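News > Television > Press Releases

SKORKANCE SETS JUNE PREMIERE FOR LIMITED SERIES ON FASHION HOUSE FOUNDER

April 27, 2024
By Skorkance Press Office

Skorkance has confirmed a June premiere for Iglesias, a limited drama series about a dressmaker who opens a small alterations shop and builds it into a couture house. The series consists of eight episodes, each running under one hour. Two episodes will be released on the first night, with the remaining six following weekly.

The series was written by Simin Nikzad, who also serves as executive producer. Production was handled by Gakska, with Gramance supplying costume construction and textile research. Principal photography is complete. Sound mixing and color work on the last four episodes will be finished before the premiere.
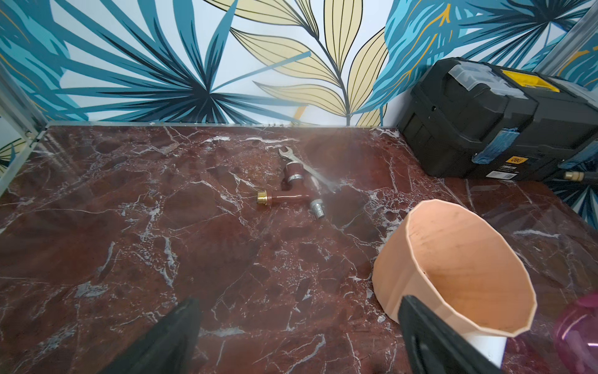 Story and Structure

Iglesias follows its title character over 13 years, from her first paid commission to the sale of a minority share in her company. The episodes run in chronological order, and each is built around a single garment that is cut, fitted, and delivered within the hour. The business side of the house is given equal screen time – supplier contracts, unpaid invoices, and a dispute over the use of her name on a perfume label.

The lead role is shared by two performers, with the change taking place between the third and fourth episodes. Cast names will be issued in a separate release.

Gramance produced up to 300 costumes for the series, including workroom smocks, customer daywear, and the eight featured garments. The featured garments were made in duplicate so that one version could be shown in an unfinished state. All patterns were drafted by hand and scanned for the production archive.
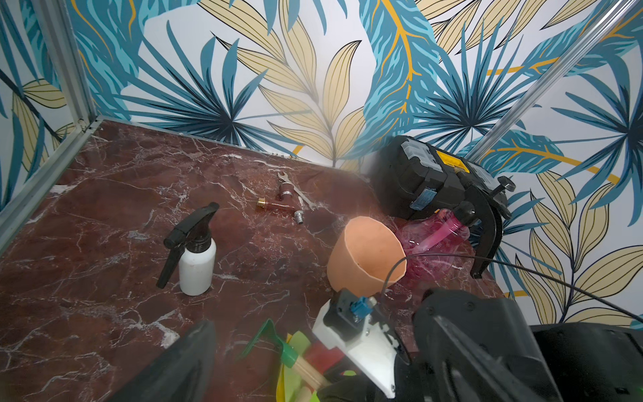 Simin Nikzad said the scripts were planned around the order of work in a sewing room, and that scenes were dropped when they could not be tied to the garment in hand. The perfume dispute was the hardest part to write, Nikzad added, as most of it takes place in letters, and the final version keeps only two of them on screen.

A companion program of four short films will be released on the same schedule. The films cover pattern cutting, hand finishing, beading, and the storage of finished gowns. They were recorded in the Gramance workrooms during costume construction and carry no narration – on-screen captions identify each technique.

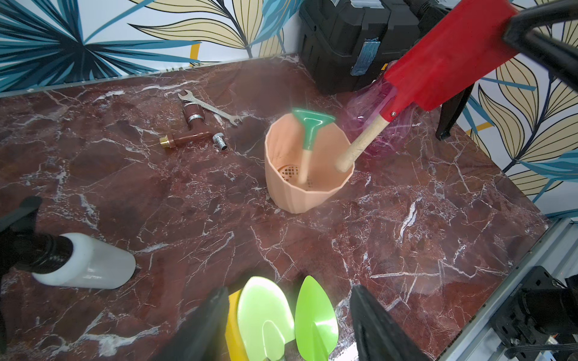 Availability

Iglesias will be offered in English with Spanish and French subtitles. Audio description will be available for all episodes from the first day of release. The companion films will be free to view without a subscription.

Preview episodes will be provided to accredited reviewers on request. Reviews of the first two episodes may be published on the day of the premiere. Requests for interviews and costume stills should be sent to the Skorkance press office, with the name of the publication and the intended date of use.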